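Sorting clothes for donation when it all ends up in one heap in the living room?

Posted in Home & Tidying by Parkivlow

Hello all. I've been meaning to have a proper clear-out since before Christmas and I finally started on Saturday, full of good intentions and tea. My plan was to empty the bedroom cupboards, sort everything into keep, give away and bin, and be finished by the evening. You can probably guess how that went. By bedtime I had clothes in carrier bags, clothes in a suitcase, clothes on the backs of chairs, and I'd lost track of which bag was which. My husband very nearly took my good winter jumpers to the charity shop.

We're in a small flat with no spare room, so whatever I pull out has to live in the living room until it goes, and we do need to be able to sit down and eat our dinner in there. I also keep stalling over the odds and ends that aren't clothes (old pillows, half-used sprays, boxes I've kept because they might come in handy). What do you all use to hold things while you sort? And is it better to do the whole lot in one go or a bit at a time? I'd love to be done by the end of February, when my sister comes to stay.

Villanueva

Bin bags. Black for rubbish, clear for charity. Do it in one day and don't try anything on or you'll be there till midnight. Check what your charity shop takes first, ours won't have pillows.

Ezekiel Okafor

Oh, I do feel for you, Parkivlow, because I've been exactly where you are, and in a flat that sounds very much the same size. It took me three goes over two winters before I found a way that suited us, so please don't be disheartened by one bad Saturday.

What made the biggest difference was giving up on the one-day idea altogether. I know Villanueva manages it and good luck to them, but I get tired after an hour or so and then I start making silly decisions – I once gave away the trousers to a suit and kept the jacket. Now I do one shelf or one drawer of an evening, usually while the radio's on, and I stop when the shelf is done even if I feel I could carry on. There were 11 shelves and drawers between the two of us, and I got through them in a little under three weeks, with a few evenings off for good behaviour.

The next thing is bags that stand up by themselves. I used to swear by bin bags too, but they slump over and you can't see what's in them, and then you're rummaging through the lot looking for a cardigan. Those big woven shopping bags with the strap handles are much better. You can lay folded clothes in flat, they hold far more than you'd think, and when it's time to go you simply pick them up by the handles. Get one in a nice loud colour and make that the giving-away bag, always, so there's no mistaking it for anything else. Your winter jumpers will be quite safe.

Do fold things as they go in, even the ones you're parting with. It feels like wasted effort when you're only going to hand them over, but a stuffed bag of folded clothes is about half the size of the same clothes thrown in, and the ladies at our shop are always pleased to have them that way. I put heavy things like jeans at the bottom and thin tops last.

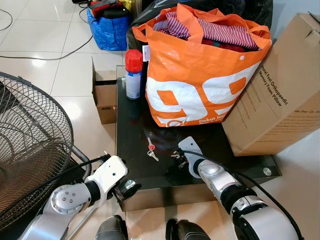
As for where to keep it all, choose one low surface or one corner and let everything gather there, and nowhere else. The bedroom stays a bedroom and the chairs are for sitting on. It won't look lovely for a week or two, but you'll know that anything outside that spot is staying in the flat. Do put your keys somewhere sensible, though! I've spent many a morning hunting for mine among the bags.

Boxes I'm quite strict about now. Long pillow boxes and the like are handy for bulky, light things such as blankets, so I'll allow one of those while the sorting's going on, and then it gets flattened and goes out with the recycling. Small ones go straight away unless I can name what I'm putting in them. With sprays, give them a shake, and if there's plenty left, back in the cupboard they go. Your council's website should tell you what to do with the others.

And book the trip before you start, if you can. I told our shop I'd be along on a particular morning and that did me more good than any amount of willpower.

Gesto

Agree with Ezekiel about the bright bag, we do the same with a blue one. Only thing I'd add is to check all the pockets before you fold. I found a library card and my son's bus pass in one coat.

Old pillows and towels – try ringing a local animal shelter. Some take towels and not pillows, so do ask before you carry them all the way there.

Parkivlow

Thank you all so much, this is very cheering. I've cleared the corner by the window and I'm starting again tonight with the sock drawer, which seems a gentle place to begin. Jumpers are back in the wardrobe with the door shut.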